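Sosula Users Board > Cells and Fixtures > Two-arm cell on PVC frame work, what happens to the bench crew

thulme
Posted March 18, 2021

We build PVC frames at Bramwell: pipe, fittings, molded plastic parts. Mostly short runs, high mix. Management has put a two-arm cell on the assembly bench next to the manual stations. Current acceptance figure is 85 good out of 100 attempts on the joint task, measured with parts presented by hand. The manual stations are not measured on that task at all, so the comparison is one-sided.

Question for anyone further along: what did your assemblers end up doing? Ours have been told "cell tending." There is no written description of that job. The fingers come down very close to the work, so whoever tends it has to know what a bad approach looks like before contact.
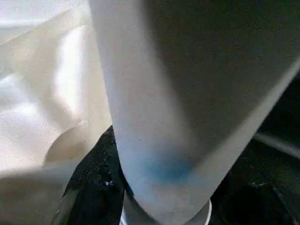
Finger at the white rim, cloth to the left.

a_staniforth
We went through this at Plirnlow. Tending became three tasks: presenting parts, clearing faults, and wiping down. The first two need someone who has done the assembly by hand. The third was added because the dark mat shows every bit of lint and the vision people complained. Get the description in writing before the grade review. Ours was written afterward and the job came in a grade lower than assembly.

ghoneim_d
I would not put the grade drop on the cell. Plirnlow regraded the packing line in the same review and that line had no automation on it. The cell is slow. One good assembler beats it on any frame with more than a few joints. What it takes over is the holding, and holding long pipe at an angle is what puts people on light duty.

a_staniforth
The packing line was regraded using the tending description as the benchmark. I was in the room.

thulme
On holding: agreed in part. One arm can steady the frame while the other has the pipe, and the pipe is the awkward item. It runs well above the bench and the weight is all on one side of the grip. A person doing that alone braces it on the shoulder. My objection is to the cycle time. At 90 seconds a joint the tender stands and waits, and waiting is being logged as idle labor.

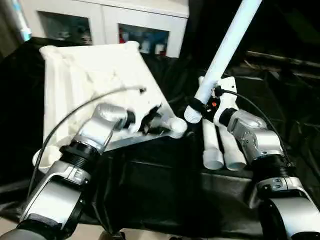
Re: idle time logging

nmorris
Idle logging is a settings problem. In the Iltico scheduler the tender can be assigned to the cell and one manual station together, and the wait is then booked to the station. We changed it in October and the idle figure dropped the same week. No change to the hardware.

tia_birkett
It is a settings problem for the person reading the report. For the person on the bench it means running a manual station with one ear on a fault alarm. I did that for 12 weeks. Scrap at my station went up and it was booked to me, not to the cell. If you split the assignment, split the scrap code too.

nmorris
Fair point on the scrap code. We did not split ours. I will check whether the field allows two owners.

ghoneim_d
It does not. You need a second station ID.

thulme
Second ID is possible here, but it has to go through the plant office. I have asked for the tending description in draft, with fault clearing listed as skilled work. Tia, were you given any training on recovery after a dropped pipe, or was it just the reset procedure?

tia_birkett
Reset procedure only, one laminated sheet. Recovery I learned from the night shift. Ask for jog training on each arm separately, and ask for it before they take the integrator off site.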